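**Tabletop Game Design: Handout for Unit 2**
Instructor: Mavis Alcantara
Teaching assistant: Imani Lindqvist

This unit concerns cooperative games, in which all players win or lose together. Students should read the handout before the October workshop and bring a printed copy. The rules of *Fenonwood* and *Flarnon* are on reserve in the Bellamy Reading Room and may be borrowed for two hours at a time.

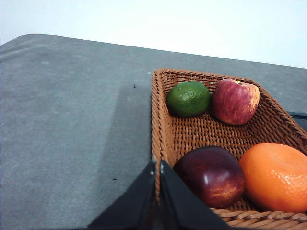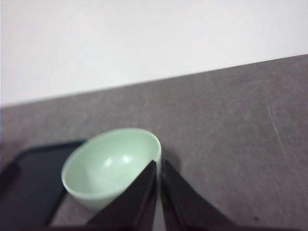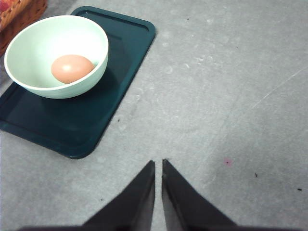

**1. Definitions**

A *cooperative game* gives the players a shared goal and places the opposition in the rules themselves. The opposition usually takes the form of a deck, a timer, or a track that advances at the end of each turn. A *semi-cooperative game* adds private goals, so that a player may contribute to the group and still finish behind the others. For the purposes of this course, team games in which two sides compete are treated as competitive games and are covered in the next unit.

**2. The opposition deck**

In *Fenonwood*, the players are foresters who must clear four trails before the winter deck is exhausted. One winter card is drawn after every player's turn. Most cards block a single trail, while storm cards block every trail that holds no forester. The designer can adjust the difficulty by changing only the number of storm cards, and the remainder of the rules stays the same.

Students should note the following points when reading the rules:

- The winter deck is shuffled once, at setup. Discarded cards never return.
- Players may look through the discard pile at any time.
- A player who holds no tools still takes a turn and still draws a winter card.

The second point is often missed on a first reading. Open discards allow experienced groups to work out which storms remain, and the last third of the game becomes a planning exercise.

**3. The dominant player problem**

When all information is shared, one confident player may direct every move. The remaining players then have little to decide. Designers have responded in several ways, and two will be discussed in the workshop.

*Limited communication.* In *Flarnon*, players may not name the cards in their hands. They may say only whether a card is high or low. The restriction is simple to teach but difficult to enforce, as groups tend to develop signals of their own. The rulebook leaves the matter to the table.

*Time pressure.* *Tomutico* is played against a sand timer, and all players act at once. No one has time to supervise the others. The cost is accessibility: players who need longer to read a card are at a disadvantage, and the published variant without the timer removes much of the tension.

**4. Playtest records**

The department keeps records of all student playtests of *Fenonwood*. The file currently contains 190 completed sessions, of which 129 ended in a win for the players. Students are asked to consider whether this rate is appropriate for a game sold to families, and whether the answer would differ for a hobby audience. The records do not show how many players in each session had played before, and any conclusion should take this into account.

**5. Written assignment**

Choose one cooperative game from the reserve list and write a short analysis of 974 words or fewer. The analysis should identify the source of opposition, state what information is hidden and from whom, and propose one rule change. Describe the expected effect of the change on a group of two and on a group of four.

Papers are submitted to Ms. Lindqvist by 5:00 p.m. on the day of the workshop. Late papers are accepted only by prior arrangement. Students who wish to analyze a game that is not on the reserve list must obtain approval from the instructor in advance and supply a copy of the rules.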